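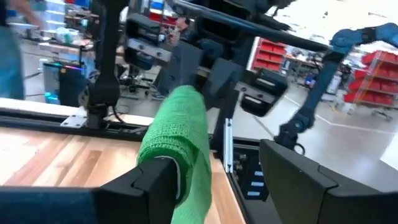
Notebook, Cololdale textile bench, August, 2:40 p.m.

Open-weave knits, second round of folding and storage checks. The question from the last entry was whether the loose knits should be stored folded in quarters or rolled. The green one is the most awkward of the set: the knit is open like a mesh towel, and when bunched and pinched at the bottom it stands up in front of the butcher-block top with the rounded end tipping a little to one side. Flat-woven cloths of similar size slump when gathered the same way. I take this as a sign that the knit has more spring than the thickness suggests, and it should be logged under stiffness as well as weight.

Procedure as before. Cloth laid flat, smoothed once by hand from the center, folded in quarters, left under the cover board for 15 minutes, then opened and the crease height read off with the steel rule. Repeat with the same cloth rolled. 20 cycles each, no washing between cycles.

Folded: creases hold along the first fold and mostly vanish along the second. Edges curl inward from cycle 6 on. Rolled: no crease worth measuring, but the outer end flares and needs a band. The Stemwood bands are too tight and leave a mark. The wider Skanero ones are fine.

Running total for the knit set is now 897 cycles, against 2,652 for the wovens, so the two columns should not be compared yet. Parvaneh Nazari wants the knit figures kept on their own sheet until they catch up. Agreed, done.

Bench notes: the strips in the tabletop catch loose yarn near the joints. Wipe down along the grain and check for snags before laying anything open-weave on it. The lint roller is out of sheets; refills ordered from Poulain.

Next: repeat the rolled series with the wide bands only, then weigh. Re-measure the cover board, the left corner looks bowed.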